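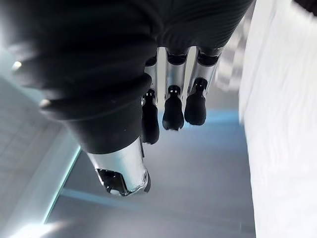

Hand and sleeve check, Malumico build, shared workshop
Filled in by Solange Doucette, January

1. Sleeve seated at the wrist, no tears: OK. I went over every fold with my fingertips, and I do love how well this fabric is holding up.

2. Rubber fingertips firm on their metal links: OK. Give each one a gentle twist, please, even when you're in a hurry to get home.

3. Joint pins flush: OK, with a comment. One had crept out a little, so I pressed it back and marked the log at 75 hours.
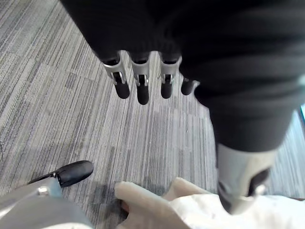
Inese Avotiņš asks that we add a line about the stop button, as she couldn't reach it from the carpet side last time. Good thought, Inese — it's item 4 now.

4. Stop button within arm's reach from both sides: NOT YET. The longer cable is on order from Hudec, and until it comes we work with 2 people, one of them on the button and doing nothing else.

5. Floor clear under the reach of the hand: check again before every run, and keep your coffee on the bench, my dears. 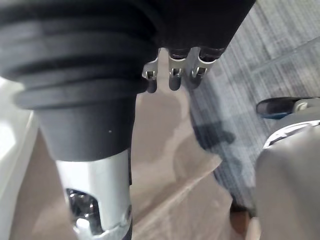
6. Screws snug, hand tight only: OK. Arūnas has the small driver if the drawer is empty.

7. Speed limit at 40 percent: OK. Next check when the log reads 100 hours or someone hears a click.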